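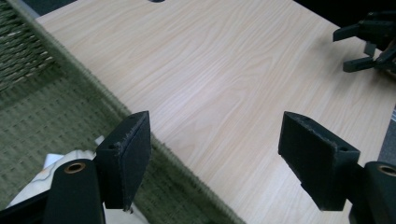

Figure 3. Finger pads of a hand-held gripper over the work table, jaws open. The edge of the left pad is frayed. A second gripper is at upper right.

4.2 Pad condition and the start-of-session check

The first version of our working rules treated finger pads as part of the gripper. They were checked when the tool was built and again if an operator reported a problem. In July we changed this, and pads are now treated as consumable parts with their own log. The change came after a review of recordings from the Tredcombe site, where operators had gone on using pads well past the point at which the edge material starts to lift. None of them had broken a rule. The rule only said that pads should be "in good condition," and each operator had a different idea of what that meant.

The revised rule has two parts. Before a session, the operator opens the jaws fully over a clear area of the table and holds the tool still until both pad faces can be seen in the wrist view. The operator then compares the pads with a printed sheet of reference photos, graded from 1 to 5. Grade 1 is a new pad. At grade 3 the edge is frayed, as on the left pad in Figure 3, but the gripping face is whole, and the pad may stay in use for soft and medium objects. At grade 4 or above the pad is replaced before any recording is made.

We considered a fixed replacement interval. Godfrey Makokha proposed 400 grasps, based on bench tests with the Maller pad material, and this was tried at one station. It was simple to follow, but wear depended heavily on what was being handled. Pads used on folded cloth were thrown away nearly new, while pads used on cardboard and rough-cut parts reached grade 4 well before the limit. The interval was kept only as an upper bound, raised to 1,000 grasps, and the visual grade decides everything below it.

Pads are replaced in pairs. A new pad facing a worn one closes off center, and the shift is large enough to matter when the recordings are used to train a policy. Operators at first disliked this part of the rule – it doubles the number of pads used – and Pendo Sang's notes from the site describe several cases in which a single pad was changed and the log entry left blank. The Zovum logging form now has one field for the pair and will not accept an entry for one side.

4.3 Stations with more than one gripper

Where two grippers work over the same table, each has its own log and its own check. The checks are done one at a time. The gripper that is not being checked is held back from the middle of the table, so that its fingers do not cover the pads under inspection. It may remain in view.

Two graders, Jean McIver and Kheri Kariuki, scored the same set of check images without seeing each other's results. They disagreed mostly between grades 2 and 3, where the decision for the operator is the same. The few disagreements between 3 and 4 all involved dark pads under soft light, and the sheet now includes 9 added reference photos for that case.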